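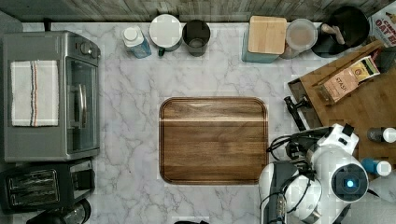
Welcome to the kitchen questions page for guests at Drallora. We get asked the same handful of things most weeks, so Nikola Omerović and I have finally sat down and written out proper answers.

## Where do I make toast?

On the left side of the counter. There's a toaster for ordinary slices and a toaster oven for anything thicker or cheesier (leftover pizza comes up a treat!). Please take the striped tea towel off the top of the oven before you switch it on, and leave the glass door open a little while it cools.

## Can I cut straight onto the marble?

Please don't, it scratches more easily than you'd think. Use the wooden board, which has a groove around the edge to catch the juice from your tomatoes and peaches. Lemon and vinegar leave dull marks on the stone, so wipe those up as soon as you notice them.

## How do I wash the board?

By hand, with warm water and a little soap, then stand it on its side to dry. It should never go in the dishwasher — we lost a lovely one that way in June. Nikola oils it between stays, so you needn't worry about that part.

## Is the tea on the tray for us?

Yes, help yourselves! The Stash tea lives on the wooden tray on the right, and you're welcome to carry the whole tray outside if the morning is nice. Just bring it in again afterwards, as the dew isn't kind to it.

## What about the oat cereal and the canisters?

All yours too. Put the lids back on firmly, and if something is running low, leave a note for Lambros Chatzigeorgiou, who does the shopping every 4 or 5 days.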